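4.2 Listening conditions and what visitors took from them

Todoron is a sound work about menopause and broken sleep. It was shown first at Garba, a former grain store, and then at the library in Wukunero, where it ran until March. Visitors lie on a low bed in a dark room and hear recordings of women talking at night, mixed with household noise: a boiler, a tap, a radio in another room. There is nothing to watch. The artist told us early on that she wanted people to be a little bored, as one is at four in the morning.

We spoke to 21 visitors as they came out, and 12 of them agreed to a longer interview later. All the longer interviews were done by telephone and lasted under an hour. Section 4.1 sets out how the transcripts were coded. In this section we look at how the room itself affected what people said.

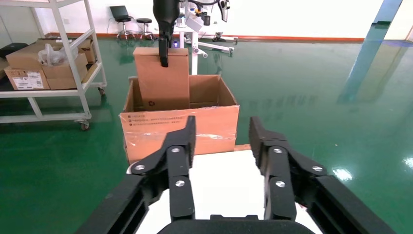

The bed mattered more than we had expected. At Garba it was a thin mattress on a platform, and several visitors complained about their hips or lower back. At Wukunero a thicker mattress was used, and the complaints stopped, but so did some of the talk about discomfort that we had coded as a response to the work. We cannot separate these two things with the material we have. Visitors at Wukunero were also older on the whole and more of them came alone.

Temperature was a second problem. The Garba building is cold, and blankets were left at the foot of the bed. Some people pulled the blanket up and then pushed it off again during the piece, and a few of them mentioned this without being asked. They linked it to their own night sweats, or to a mother's. The library was heated, no blankets were given out, and the subject came up less often.
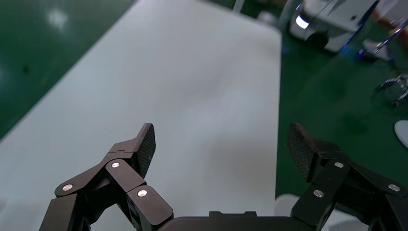

It was the tap that did it for her, one visitor told us, because she used to stand in the kitchen running cold water over her wrists and hope that the rest of the house would not wake up. She had not told her doctor about it. "I thought it was too small to bring in," she said. Remarks of this kind were common in the longer interviews and rare in the short ones at the door. People seemed to need some days before they described a habit as a symptom.

The recordings can be heard in 5 loops of unequal length, and a visitor may enter at any point. This means that no two people heard quite the same thing. The Drarer loop, named after the street where most of it was recorded, contains the only male voice in the work. It was the loop most often described as annoying, and also the one most often remembered.

Figure 2. Robotic arm with a black gripper at the edge of a white table; open cardboard box below.

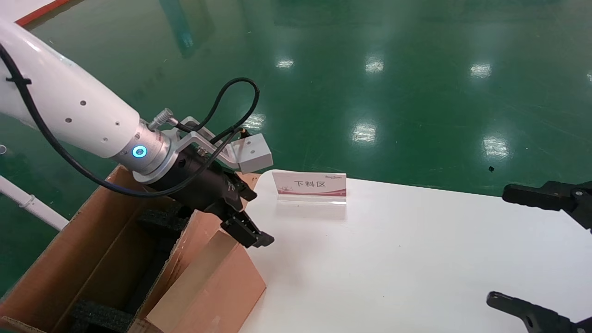

Only two of the visitors we interviewed said that they had gone in knowing the subject. The wall text at Garba named menopause in its first line, but it hung to the left of the door and most people came from the right. At Wukunero it was printed on the back of the ticket. Those who learned the subject afterwards tended to describe the piece as being about loneliness, or about old houses, and some kept to that reading when we asked them again by telephone. We have left these accounts in the analysis and return to them in Section 5, together with the comments left in the visitors' book.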